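Chapter 2
Where a Factory Is Placed, and Who Pays for It

When a company plans a new factory, it rarely looks at one town only. Multero, a maker of electric motors, compared Roman and Preltthorpe for 79 weeks before it signed. The land in Preltthorpe cost less, but the power line was weak and would have needed 200 million in public money.

In this chapter we study what a region gives to win such a plant, and what it receives back. Multero promised 1,260 jobs. Ovidiu Sima, who advised the town of Roman, asked that the promise be written into the tax agreement, year by year. 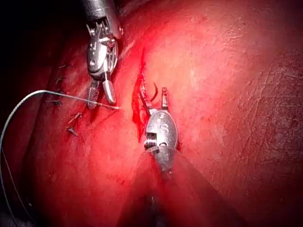
Public support is easier to defend when the product has buyers in many fields. A small motor may go into a window lift, a pump or a packing line. It may also serve in medicine, where a buyer looks at price last. A region with plants of this kind depends less on one market. We return to this point in the case of Prarau.

Key terms: tax relief, site cost, supplier, job clause.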